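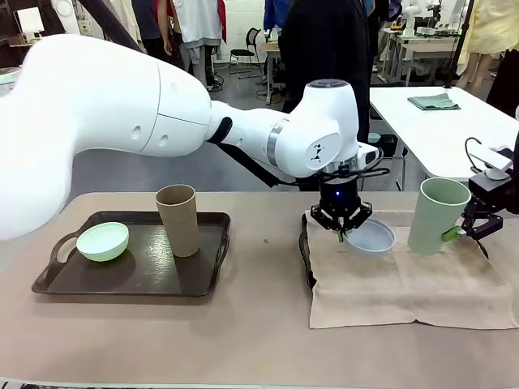
Slide 1. Good morning. I'm talking today about shift handover notes, and mostly about how badly we used to write them at the Stirkness site. Start with the blue light. One small lit LED on the front of a piece of equipment is the kind of thing people write down as "light on, all OK" and move along. Ask the room what a lit blue light means. Take two or three answers. They will differ. The note only works if the writer and the reader share the same meaning, and at 6 a.m. the writer is already in the parking lot.

Slide 2. Where we started. Before the change, the handover sheet was one blank box. Night shift filled it in with whatever came to mind. We pulled 1339 old sheets out of the filing room and read them. It took most of December. Pause here. The most common entry was "quiet night." The second most common was nothing at all.

Slide 3. The Negussie line stoppage. Keep this short, people from Eltora have heard it. Night shift closed a valve for cleaning and wrote "valve done." Day shift read that as cleaned and reopened. It was cleaned and still closed. We lost the whole of Tuesday morning. Both people did their jobs. The sheet didn't ask whether the valve was open. 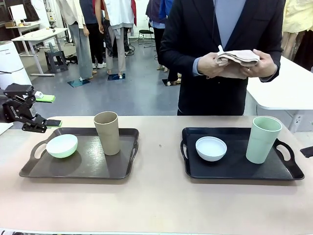

Slide 4. The new sheet. It has 4 boxes. What changed. What is unfinished. What to check first. Who to call. Read them out slowly, the back row can't see the slide. The "unfinished" box cannot be left blank. If there is nothing, you write "none" and your initials. Mention that we argued over the initials for weeks and kept them.

Slide 5. Length. First draft allowed a full page. People wrote a full page and the next shift skimmed it. We cut the limit to 200 words. Some of the older hands said that was too tight for a bad night. For a bad night you attach a second sheet and stay ten minutes to talk it through. Those ten minutes are paid. Say that twice. 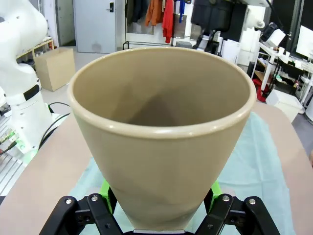

Slide 6. Moving it to the computer. We tried the sheet in Aradeck for one quarter. Searching old notes got much easier. The notes got worse, mostly because people copied yesterday's text and changed one line. We turned off copying from the previous day. Complaints for a week, then fine. Skip this slide if we're past the half hour.

Slide 7. Results. In the first six months we logged 192 handovers where the day shift had to phone someone at home. In the next six it was less than half of that. I don't claim the sheet did all of it. We also hired two more people on nights.

Slide 8. What I'd do differently. Bring in the night shift before printing anything. Test it on one line. Questions. Paper copies of the sheet are by the door.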